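Keep the rags, lose the paper

I stopped buying paper towels in May and I have opinions now. Sorry in advance.

Started with a number. 53 dollars. That was what my household spent on paper towels, wipes and those pre-soaked floor things in one quarter, and there are two of us. Two people! We don't have a dog. I went through the receipts at the kitchen table and felt a bit sick, then spilled coffee on the receipts and reached for the roll. So.

My grandmother kept a drawer of rags. Old undershirts, bits of sheet, one piece of a curtain I remember hanging in the hall when I was small. Everything got wiped with that drawer. Windows, shoes, me. When she moved out the drawer went in the trash, and my mother bought a holder for the wall with a spring in it. That was progress I guess. We all went along.

What bugs me is how cleaning got turned into shopping. Walk down the aisle at Vendico, the big one by the highway, and count the kinds of wipe. I did. 19. One for glass, one for steel, one for "electronics," one for baby hands and another for slightly older hands. It's wet paper. The Sadside brand ones smell like a pear that went to law school and they cost more per pack than a dish towel that will outlive my car.

And yes, I know, washing uses water. People love to bring this up. But the rags go in with the load I was running anyway, they take up the space of one sweatshirt. I'm not boiling them in a cauldron. Bacon grease, cat sick, anything from the bathroom floor – fine, use paper, I still have a roll under the sink and it lasts me months. I'm not a monk.

The trick is having enough. This is where people give up. They buy four nice cloths, the cloths are dirty by dinner, and back they go to the roll. You need a pile. You need so many that you don't care about any one of them. Cut up the towel with the hole. Odd socks are great, put your hand inside and do the blinds. My freind Viola Caruso does her whole apartment with a retired bathrobe and her place is cleaner than mine, which annoys me.

Gray is a good color for this, by the way. White rags make you feel guilty and you end up bleaching them. Gray just gets on with it. Leave it on the table, nobody faints.

Some will say this is small stuff, and what about the factories, what about the container ships. Sure. Write to your representative, I do. But I don't buy the idea that a small thing has to fix a large thing before you're allowed to do it. I have a drawer again. It sticks a little becuase it's too full. I like opening it. I like that there isn't a coupon for it, or a refill, or a new and improved version with a cap that clicks.

Go cut up a towel. Ugly ones first.

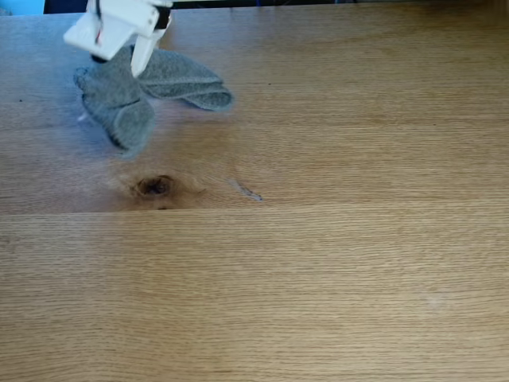
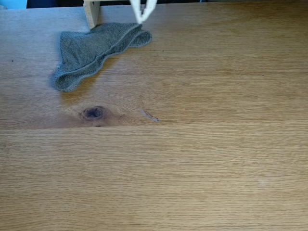

Soft, gray and fuzzy, both times.

Comments

Yuzhen Cheng
We never stopped doing this in my family. More than 300 rags I would guess, my dad will not throw out a T-shirt. Send help

Flirkutitz
No fabric softener!! It stops them soaking anything up. Should of been in the article.

Ông
Try old pillowcases for windows. Also 19 kinds of wipe is low, our store is worse

Viola Caruso
It was a very good bathrobe.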